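Cold-Proofing Notes for the Summer Schedule

Casen bakery newsletter, 7 July 2019

Warm kitchens shorten the bulk rise on the Volline sandwich loaf. Dough that took four hours in spring is ready in less than three, and the crumb opens up too much for slicing. Through the end of August the recipe changes in 2 places: water temperature and rest time.

The base formula is unchanged at 649 grams of bread flour and 400 grams of water. Use water straight from the refrigerator. Hold back the salt for the first 20 minutes, then work it in by hand. Dough temperature after mixing should read 75 F. If it reads higher, spread the dough on a chilled sheet pan for ten minutes before the first fold.

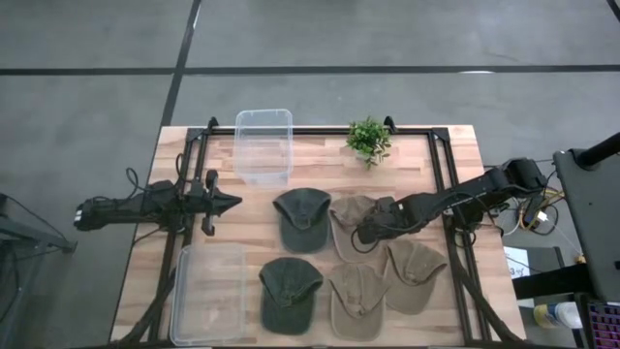 Butcher-block table, gray floor.

After the second fold, cover the dough and move it to the refrigerator overnight. Judge it by volume in the morning - a rise of one half is enough. Dough that has doubled in the cold will tear during shaping and should be baked in a pan.

Shape cold and use little flour. The final proof runs 90 minutes on the counter.
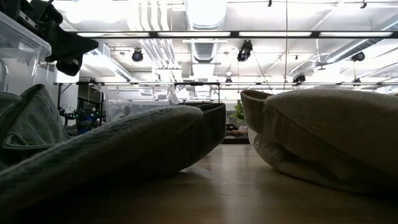 Bake at 450 F for 20 minutes with steam, then at 400 F until the center reads 205 F. Cool fully before slicing. Loaves cut warm compress under the knife and go stale faster at the cut face.

Readers at the Worham and Hollis shops asked about doubling the batch. It works, but the larger mass cools slowly, so split it into two tubs before it goes in the refrigerator. Rye proportions for the same schedule will run in the August issue.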